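Bats are the only mammals that can truly fly. A bat's wing is a hand. Four of the fingers are very long, and a thin skin called the membrane is stretched between them. The thumb is short and has a claw for gripping.

## What bats eat

Most small bats eat insects. They find them in the dark by echolocation. The bat makes a very high sound, the sound bounces off an object, and the echo returns to the bat's ears. From the echo the bat can tell where the object is and which way it is moving. Most of these sounds are too high for people to hear.

Other kinds of bat eat fruit or nectar. Many of these have large eyes and find food by sight and smell.

## Where bats sleep

A place where bats rest is called a roost. It may be a cave, a hollow tree or a roof. Bats hang upside down by their feet. When a bat hangs, its weight pulls on cords called tendons, and these keep the toes closed. The bat does not need to use its muscles to hold on.
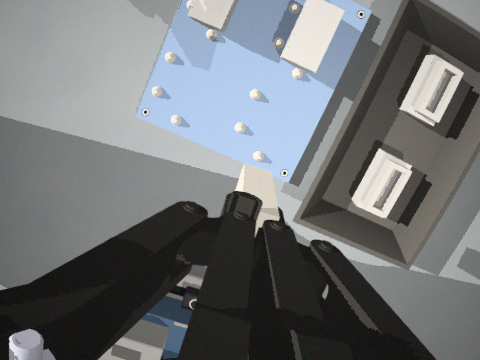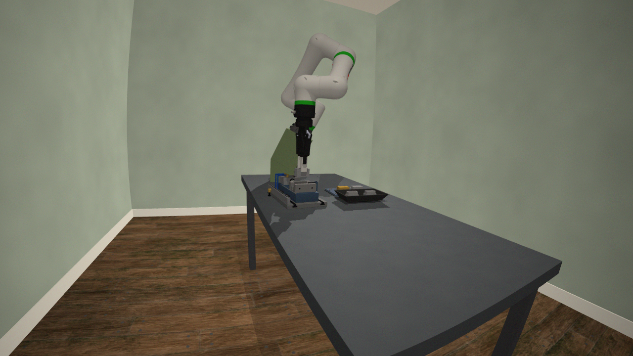

**SKUMHAM, Jan 22, 2026** – In cold countries, bats hibernate in winter. There are few insects to eat, so the bat saves energy. Its body cools and its heart slows down. It lives on fat stored during the autumn.

The winter roost at Palis, near Skumham, is an old ice store. This month's survey recorded 663 bats there, of two kinds. The larger group hung from the ceiling at the back. A smaller group of 34 was in cracks beside the door.

A hibernating bat must not be woken. Waking uses up fat that it cannot replace until spring. The survey is done once each winter, takes 17 minutes and uses dim lamps.

In May the females gather in a warmer roost, called a maternity roost. Each usually has one baby, known as a pup. The pup drinks milk and learns to fly when it is a few weeks old.

## Words to know

- **Membrane:** a thin sheet of skin
- **Roost:** a place where bats rest
- **Hibernate:** to spend the winter in a deep, sleep-like state
- **Pup:** a baby bat

Text by Petrică Buzatu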